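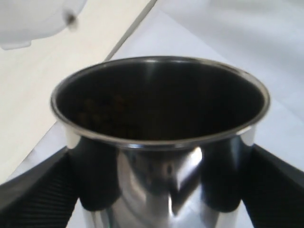 The Open Afternoon

The bus let me off at the wrong end of Utholm, so I walked along the harbor road with my collar up and got to the Snorradóttir building at ten to four. The door code was 1426. Bent Blöndal had written it on the back of my time card in marker. He had gone over the numbers twice, the way he did with everything he thought I would lose.

I was there on work time. That was the arrangement. I would look at the machine on Friday afternoon, and on Monday I would tell Bent what I thought, and he would call Zestex and say yes or no to the trial. He could have gone himself. He said he didn't know the breakfast shift well enough, and I did.

I had been on the breakfast shift at the home for 9 years. I came in at five, filled the coffee, set the trays, and did the cereal for the people who took cereal. It is not hard work but there is an order to it. Mrs. Lind gets her mug on the left side on account of her arm. The man in the end room wants the handle facing away from him and will not say why. You learn these things, and then you stop noticing that you know them.

Inside there was a row of hooks and a woman with a list. She found my name and spelled it out loud.

"Crescencio Esquivel. From the home?"

I said yes. She gave me a sticker with my first name on it and I put it on my sweater, where it started peeling right away.

The other visitors were standing by the heater. Most of them seemed to be from the college. There was a couple with a bakery, and an older man in a very good coat who told me he had come in to get warm and meant to stay. I liked him. We stood together and talked about the buses.

At four a young man came out and introduced himself as Vilhjálmur Frandsen. He had a cold. He said the system was called Branda, after the cat his grandmother kept, and that we could stand as close as the tape on the floor, and please not to lean on the table. He said the session would run 30 minutes and he would take questions all the way through.

I had expected something like a person. I don't know why. It was an arm with a black gripper on the end, and a cream-colored table for it to work at, and a white curtain behind. It made less noise than our dishwasher. Vilhjálmur pressed a key and the arm came up and went out over the table and stopped there, with its two fingers together.

"It's getting ready," he said, and blew his nose.

We waited. Past the curtain I could see the part of the room that was not meant for us, a gray folding table with a steel thermos on it, a blue folder, papers, a bunch of black cables. It looked like the desk in our laundry room. I felt better when I saw the thermos.
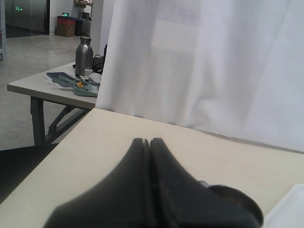

Zoi Sarantis wanted to know what happened if somebody put a hand in the way. She had moved up next to me at the tape without my noticing, and she said it so loudly that the bakery couple turned to look.

"It stops," Vilhjálmur said.

"Always?"

"It's designed to stop."

"I asked if it always does."

He thought about it. I gave him credit for that. He said that in this building it had stopped every time they tried it, and that this building was the only place he could speak for. Zoi wrote that down. I asked her under my breath if she was from a newspaper, and she said no, from the union, and shouldn't I be too. I said I was a member. She said that wasn't what she meant.

The arm was moving by then. It went down to a steel cup and took it with a finger on each side, just under the rim. It did this slowly. I caught myself leaning over the tape. When you teach somebody new on the shift, the first thing you watch is how they pick up a cup, whether they hook it with a finger inside, and if they do that you stop them. The machine had both fingers on the outside. I was pleased, and then I was annoyed at being pleased.

"Nice and clean," said the man in the good coat.

"What's it picking up for?" the baker asked.

Vilhjálmur said the task was a simple one, a tray and some mugs, and a container to pour from. They had picked ordinary kitchen things so that people could judge it by what they already knew. After this part he would clear up and set it out again from the start, and anybody who liked could call out the order. One of the students asked what was in the container. He said pellets. She asked what kind, and he said he would have to check. The man in the coat said it looked like what he gave his dog. The bakery couple thought coffee. They went back and forth on it for a while, and the arm just went on with its work.

Then Vilhjálmur reset the table. He put everything in place by hand, and I watched how he did that too. He was quick and a little careless. He turned one mug, looked at it, and left it.
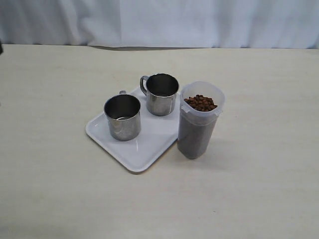 Set for the second round, Utholm.

"Who wants to call it?" he said.

Nobody spoke up. Students never do. Zoi gave me a push in the back, a real one, and I was over the tape by half a step.

"All right," Vilhjálmur said. "Crescencio. What should she do?"

I had not expected him to say she. I looked at the tray. It sat crooked on the table, one corner toward us, and I wanted badly to reach over and straighten it.

"The near one first," I said. "Off the tray. Put it down on the left."

He typed. The arm swung out and came down. I won't go through all of it. It took hold of the mug, let go, moved a very small distance, and took hold again. The student next to me said "Come on" like she was watching a horse. Then it lifted. It carried the mug across and lowered it, and I heard the small click of steel on the table, and several people clapped.

I did not clap. I was thinking about five in the morning, and the hall with only the night lamps on, and how the trays are ready before I have fully woken up. I was thinking that it had taken longer with that one mug than I take with a whole cart. And I was thinking that this would not matter to anyone. It could start at three. It could start at midnight.

"Does it know why left?" I asked.

"Sorry?"

"I said to put it on the left. Does it know why?"

"It knows where left is," said Vilhjálmur. He was not being smart with me. He had wiped his nose with the back of his hand and he looked very tired. "You'd have to tell it the reason if the reason changed what it should do. Is there a reason?"

I told him about Mrs. Lind's arm. I hadn't planned to. Then I told him about the handle and the end room, and that on bath days the order is different, and that there is a woman who will only drink if you drink something yourself, so I keep a cup of water on the cart and take a sip when she does. It came out all in a row. The students had gone quiet. Zoi had stopped writing.

"Could you put that in?" I said. "The sip?"

"No," said Vilhjálmur.
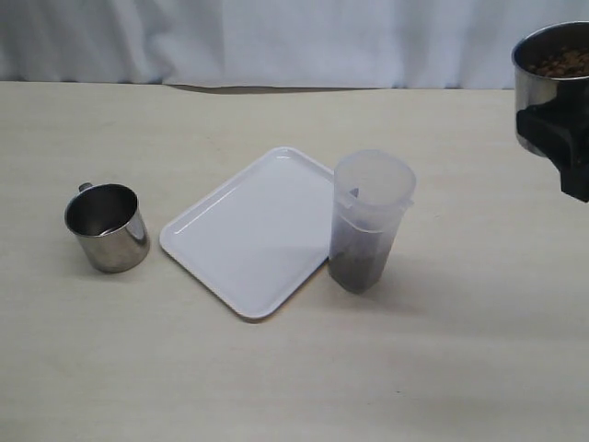
Bent asked me on Monday what I had made of it, and I found that I had less to say than I'd thought. He had his office door open and his boots off, drying his socks on the radiator. I told him it was careful. I told him it was slow, and he waved that away as I knew he would. He asked if it could do a breakfast. I thought about how the table had looked toward the end, with the mug standing on the left, nothing on the tray, and the arm over on the other side holding up a metal pot full of those brown things. Every item was in a place where somebody could point to it. I said it could probably do the mugs and the cereal, if the mugs and the cereal were all there was.

"And what else is there?" said Bent.

I had made a list over the weekend. Inger Egilsson from nights had helped me with it, at my kitchen table, and it had come to more pages than either of us expected. She knew things about the residents that I had never heard. She knew who was awake at four and lay there listening for the cart. I hadn't known anyone listened for it. We had worked in the same building all that time and passed each other at the coat rack and said good morning and good night.

I put the list on his desk. He read the first page standing up, in his bare feet, and then he sat down for the second.

"Is this all true?" he said.

"Ask Inger."

"Does it say anywhere in here what you want me to tell Zestex?"

I said it didn't. I said that if they came, they should come on the early shift and stay until the last tray was back, and that the young man should come himself, once he was over his cold. Bent wrote that on the back of a time card. Then he asked which one was Mrs. Lind, and I told him the room, and he wrote that down too.

It was twenty to ten and I had the cart to bring back. When I got to the end room the tray was outside the door. He had finished everything except the crust. I stacked it with the others and took them down.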